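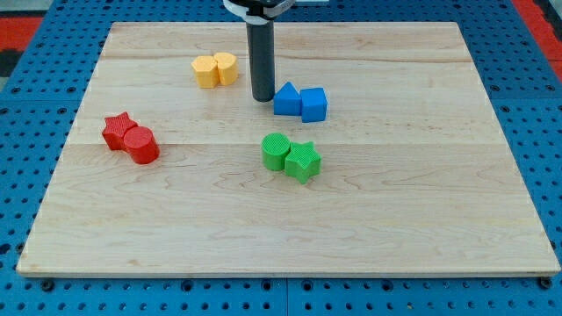
Trịnh asked last Sunday whether a maple board ever stops moving once it has been glued up and finished. Start with that question, then give the short answer: no.

Slide 2. Wood takes up moisture from the air and gives it back. It swells across the grain and hardly changes along the length. Finish slows this down – it does not stop it. Pause here for anyone taking notes.

Slide 3. The Birkumwood shop. They have glued panels since 2009. Their first 200 tabletops had breadboard ends glued along the full width, and the repair shelf filled up over the next few winters. Show the cracked end, then the slotted one. Say that only the center of the slotted end gets glue.

Slide 4. Picking boards. Look at the end grain before the face. Let the stack sit in the shop with stickers between the layers. Don't get pulled into the argument about alternating the rings, leave it for questions.

Slide 5. Glue and clamps. Dry fit first. An even bead, then light pressure until the seam closes. If it needs more force than that, go back to the plane. Scrape the squeeze-out while it is rubbery.

Slide 6. The Flokmont order, 3000 shelves for one customer. Skip this if we started late. Main point: they checked moisture on arrival and sent one load back.

Slide 7. Questions. Handouts are on the table by the door. The Clikorance moisture chart is on the back page – the print is small, so read out the winter row.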